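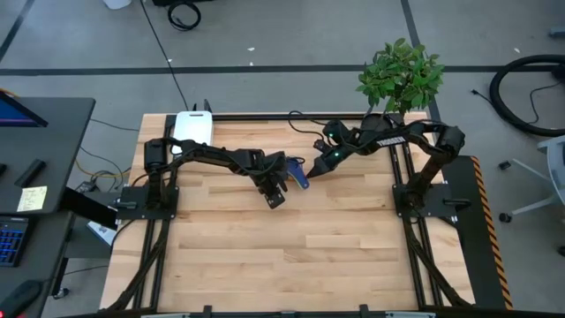
Light butcher-block top on a concrete floor.

Home Lists Archive Threads Search Log in

25 Apr 2023
Gerrit Bosman

Re: [timber-movement] Fixing wide tops to steel underframes

Yogesh Pathak wrote:
> The top is edge-glued beech, 68 cm wide, fixed with plain screws
> through round holes in the steel. After one winter there is a
> split at the end, starting near the outer screw. The logger in
> the room (a Clarus) showed 67% humidity in September and much
> less once the heating came on. Is the glue at fault, or the
> fixing?

The fixing, going by where the split starts. A failed glue line normally opens along the joint itself and leaves a clean edge. Check with a lens: if there are torn fibres on both faces, the joint held and the wood beside it gave way.

For mixed-grain beech I use 0.25% change in width for each 1% change in moisture content. If your top dropped by four points over the winter, that makes 6.8 mm across the full width. Steel does not follow it. With round holes on both long edges, all of that is taken up as tension across the grain.

Fix the top rigidly along the centre line only. At the outer rows, cut slots at right angles to the grain, 16 mm long, and put the screw in the middle of each slot with a wide washer. Tighten until the washer just grips. Slots at the ends of the rails need the same direction, which the drawings from Stomholm get wrong.
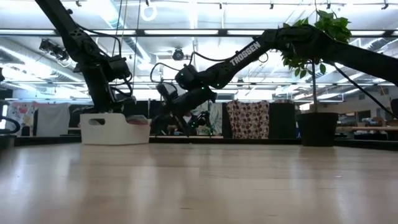 Does oiling the underside stop the movement?

Oil slows the exchange of moisture but does not prevent it, so the slots are still needed. Coat both faces equally, or the top will cup as one side dries faster.

Leave the split alone until the room is back at its summer level. Filling it now locks in the gap and the repair will be squeezed out later.

Gerrit

Comments

Lacey Rowbotham
Is the 0.25% for quarter-sawn stock as well? I have been using a lower figure.

Gerrit Bosman
Lower is right for quarter-sawn. Mine is for mixed staves.

Tumelo Botha
We slotted the Faketti benches this way. The end slots were the awkward ones, as the rail flange is narrow there.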